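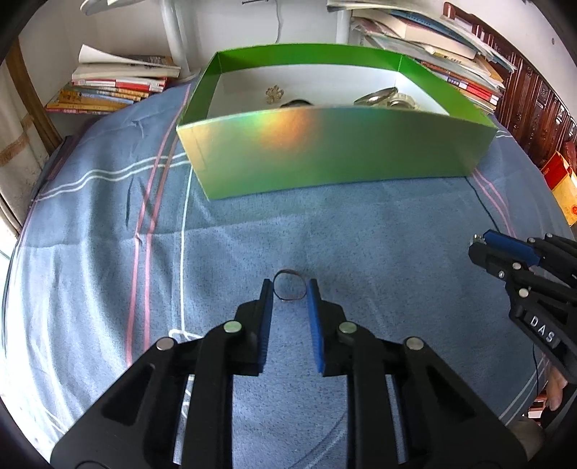

Minja's new single "Grallen" – thoughts?

drestine_fan
Posted 3/29/24
So the reality star formerly known as the loud one from Drestine has a song out. Imani Tanui is going by just Minja now. I played it on the bus and missed my stop, but I also miss my stop when I'm reading cereal coupons, so take that as you like. Anybody else heard it?

wafula_m
Heard it. Two verses, a hook, and then the hook again for people who came in late. The producer is Emmanuel Mutiso, who did the good half of the Vorken album. I assume the other half was busy.

porchlight77
I like it!! She can sing, which is more than I expected after the reunion episode, where she mostly yelled about a catering deposit. The bridge is lovely and the video has a horse in it.

wafula_m
The horse is the best actor in it.

tapedeck_rita
Going to disagree with the room. It's a demo. The vocal is buried so far down I thought my left earbud had died again. If this came from someone who hadn't spent two seasons throwing drinks at Rehema Bakilana, we wouldn't have a thread.

drestine_fan
She threw one drink. The second one was Rehema's own drink and she threw it herself.

tapedeck_rita
I stand corrected on the drinks. Still a demo.

porchlight77
Rita, what are you playing it on? On my kitchen speaker the vocal is right up front. The stream on the show's page sounds muddy, though, so if you used that one, try the other.

tapedeck_rita
I did use that one. Fine. I'll try again tonight with an open mind and a snack.

oldhat
Does anyone know if she wrote it? Credits on my app list Imani Mwakyusa and Mutiso and that's all. I got the two Imanis mixed up and spent my lunch break telling a coworker she was a songwriter.

wafula_m
Mwakyusa is the writer. She has been doing hooks for other people for years. Tanui gets a "vocal arrangement" credit, and that can mean anything from stacking every harmony to asking for more reverb.

oldhat
Great, I'll go un-tell him.

drestine_fan
There's supposed to be an EP in August. The fan club presale is $30 for a signed CD and a sticker. I don't own a CD player and I'm still thinking about it.

porchlight77
Already ordered. Confirmation says I'm number 197 in line.

tapedeck_rita
OK, second listen, the proper version. The vocal is there. She's flat going into the last chorus but the bridge is good and I've been humming it at the dishes, to my annoyance. Upgrading from demo to single. I'm not paying for the sticker.

wafula_m
Is the horse on the sticker?

drestine_fan
Doesn't say. I'll email them.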